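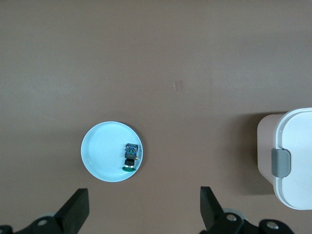
Spent my Wednesday afternoon at the open day at Skototero and I'm still smiling, so bear with me, this will take a few posts!

There were 30 of us squeezed in by the arm's table, and Henok Kassa let the kids choose what it should go for next. A plate, a little toy with a blue top, a lunch box sort of thing - nothing fancy, and they were glued to it.

I asked him how much practice it has had. 1,395 tries so far, he told me, and he was as proud as any dad at a recital.

My nephew is seven and had 11 questions of his own. Bheki Visser answered every one, bless her - even the one about whether it gets bored.

They're doing another one in Merley later in May. I'm going, if anyone wants a ride.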